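Ticket 117: Greifer fährt im Simulator weiter, obwohl die Haltezone längst erreicht ist
Projekt: Skorport
Bereich: Simulation / Fahrregeln
Status: in Arbeit

Hallo zusammen,

ich mach das jetzt doch mal als richtiges Ticket auf, im Chat geht es ja sowieso unter. Es geht um unsere Annäherungsregel, also die mit dem Halt vor großen Hindernissen. Ihr kennt den Satz aus dem Regelblatt bestimmt auswendig (ich inzwischen schon): Ab 155 mm Abstand wird langsam gefahren, bei 55 mm wird gehalten, und weiter geht es erst nach einer ausdrücklichen Freigabe. So steht es da seit August und so haben wir es auch Lurenard zugesagt.

Tja, und der Greifer hält nicht. Also manchmal schon! Aber bei den großen Blöcken schleicht er munter weiter, bis die Fingerspitzen fast dran sind. Berührt hat er in keinem meiner Läufe etwas, das Protokoll ist in der Spalte Kontakt durchgehend leer. Die Regel ist trotzdem verletzt, denn da steht Abstand und nichts von Kontakt.

Was ich bisher probiert habe, der Reihe nach:

1. Regelblatt neu geladen
Erst dachte ich, der Simulator zieht noch die alte Fassung. War nicht so, die Prüfsumme passt. Trotzdem einmal alles rausgeworfen und frisch geladen, gleiches Verhalten.

2. Szene Lomance, kleine Teile
Läuft sauber durch. Halt kommt, Freigabe wird abgefragt, alles hübsch. Ich hab mich kurz gefreut und wollte schon Feierabend machen.

3. Szene Nasrallah, große Blöcke
Da passiert es, und zwar jedes Mal. Im Protokoll steht als Abstand zum Hindernis konstant 235 mm, auch wenn die Finger schon viel näher sind. Die Zahl bewegt sich überhaupt nicht mehr! Da bin ich dann hellhörig geworden.

4. Bezugspunkt nachgeschaut
Das Regelblatt sagt: gemessen wird von der vordersten Stelle des Werkzeugs bis zur nächsten Fläche des Hindernisses. Die Abstandsabfrage in der Nasrallah-Szene misst vom Flansch bis zur Mitte des Objekts. Bei kleinen Teilen fällt das kaum auf, bei einem dicken Block liegt die Mitte natürlich irgendwo tief drin und der Halt kommt viel zu spät. Das erklärt die eingefrorene Zahl noch nicht, aber es ist auf jeden Fall falsch und gehört geändert, egal was wir sonst noch finden.

5. Abfrage umgestellt, eine Kopie der Szene
Jetzt messe ich von den Fingerspitzen zur nächsten Fläche. Der Wert läuft wieder mit, solange man von weiter weg kommt. Startet man aber schon dicht vor dem Block, bleibt der erste Wert aus dem vorigen Lauf stehen. Mein Verdacht: der Speicher wird beim Zurücksetzen der Szene nicht geleert. Wer von euch hat den Teil zuletzt angefasst? Kein Vorwurf, ich hätte nur gern die Notizen dazu.

6. Öffnung der Finger
Kleine Nebenbaustelle. Laut Regelblatt wird mit offenem Greifer angefahren, und die Prüfung verlangt das auch. Sie nimmt dann aber die geschlossenen Fingerlängen für den Abstand, das kann bei unserer Geometrie ein Stück danebenliegen. Ich hab es erst mal als eigenen Punkt notiert und lass es hier bewusst draußen, sonst reden wir wieder zwei Wochen über Fingerspitzen.

7. Bitte an alle, die Szenen bauen
Bis das behoben ist, tragt bitte in jede Szene den Bezugspunkt von Hand ein und verlasst euch nicht auf die Voreinstellung. Und bitte keine Läufe als bestanden abhaken, in denen der Abstand im Protokoll stillsteht, auch wenn sonst alles grün ist. Ich weiß, das nervt. Mich auch :)

8. Start dicht vor dem Block
Der Fall, um den es mir eigentlich geht: Greifer offen, direkt vor der orangen Fläche, beide Finger frei. Nach unserer Regel darf von hier aus ohne Freigabe gar keine Bewegung nach vorn mehr starten. Die Prüfung meldet beim Start trotzdem »Abstand in Ordnung«.

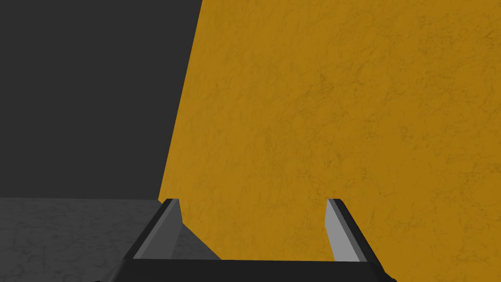
9. Noch offen
Speicher beim Zurücksetzen leeren, danach Schritt 3 und Schritt 8 wiederholen, beide mit der geänderten Abfrage. Den Satz zum Bezugspunkt würde ich im Regelblatt gern fett an den Anfang stellen, Einwände bitte direkt hier ins Ticket.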